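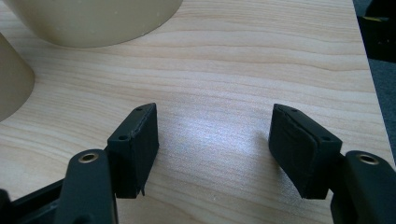
Usa Pongsiri
Recipe editor, Imemis Community Cookbook

Okay, a long thread for a Sunday afternoon, so get yourself a drink. People keep asking me how to get a family recipe out of a relative who has never written anything down, and I've been promising an answer since January.

I've edited the Imemis cookbook for eight years now and in that time I've sat in a lot of kitchens with a lot of aunts. Almost every one of them told me at the door that she didn't have a recipe. Every one of them had a recipe.

What they don't have is measurements, and it's very easy to get those two things mixed up. If you ask "how much flour?" you'll get "enough," and then you'll both feel a little bad, you for asking and her for not knowing.

So don't start with amounts. Start with "when do you make this?" My own aunt talked for most of an hour about a neighbor's wedding before we got anywhere near the stove, and tucked in the middle of it was the fact that the curry paste gets made the night before. I'd been making it the same day my whole adult life!

Go while they're cooking it anyway. A demonstration is a different animal. People clean up their habits when they know they're being watched, and they leave out the lazy shortcut, and the lazy shortcut is very often why it tastes like it does.

If you can, bring your own measuring cups and a small scale, and be a bit of a nuisance. When a hand goes into the rice flour, hold out a bowl and say "in here first, please." Weigh it, hand it back, write it down. They'll roll their eyes the first time and after that they'll hold the handful out for you without being asked.

Weigh the bag before and after, too. I forget this constantly. There's always an extra pinch that goes in while you're looking down at your notebook (I'm looking at you, everyone's mother, with the sugar).

Write down the container. "One can" of coconut milk could mean several sizes depending on which store and which decade. Same with "a glass." We had a lovely almond cake come in from Barroso where the glass turned out to be an old jam jar, and the whole cake depended on that jar. The contributor mailed me hers so I could fill it with water and measure it. I mailed it back wrapped in three dish towels' worth of worry.

Ask what it should look like, sound like and smell like at each step, and use their words exactly. "Until it stops arguing with you" is from a woman in our dumpling chapter, about dough, and I wouldn't trade it for any number of minutes.

Then ask what goes wrong. This is my favorite question by a mile. People who can't tell you how they do a thing can tell you at great length how their sister does it badly.

A word about phones. Yes, record the sound if they're comfortable with it. But ask, and mean it, and if they say no then put it away. I like to type my notes up the same evening while I can still read my own writing. I use Sestatar because it lets me keep the crossed-out parts, but a plain notebook does the job just fine.

Keep the crossed-out parts! If she said vinegar and then said no, lime, then one day someone's going to find that there was a year with vinegar in it, and why, and you'll be glad.

Now you go home and cook it alone. It will be wrong. Mine always is. The first test of my aunt's curry was so thin that my husband politely called it a soup and asked for bread.

Call them up and describe what happened. Not "it didn't work," but "it was thin and the oil never came up to the top." You'll hear a little pause and then "oh, well, did you..." and there's your missing step. That phone call has fixed more recipes for us than any test kitchen would have.

Our record is 21 tries, for a steamed custard, and the answer was that her steamer lid didn't close all the way. She'd had it so long that she'd stopped noticing. We put a folded cloth under the lid in the printed version and it came out perfectly.

Please write the name of the person at the top. Full name, where she cooked it, who she learned from. I get recipes all the time with the oven temperature down to the degree and nothing at all about whose it was.

And if the person is already gone, you're not too late for everything. Ask the people who ate it. Two cousins at one end of a phone line will disagree about whether there was cinnamon, and by the end of the disagreement you'll know a good deal. We rebuilt a fish stew that way with a family who hadn't all talked in a while, and I think the stew might've been the smaller part of what they got.

It also doesn't have to be fancy food. We printed a tuna sandwich last time. It got more letters than the wedding cakes.

Someone is going to ask, so: the last book came in at just over 2,000 copies sold, all from word of mouth and the shelf by the register at Pistico, who've been so good to us. We're reading for the next one now.

If you've got something half written down on the back of an envelope, send me the envelope. I'm serious, a picture of it is fine, stains and all. We'll work on it together, and I'm patient about spelling.

And if you haven't started, call whoever you were thinking of while you read this. Ask her when she makes it. I have a pot on and need to go stir, but I'll be back after supper to answer replies.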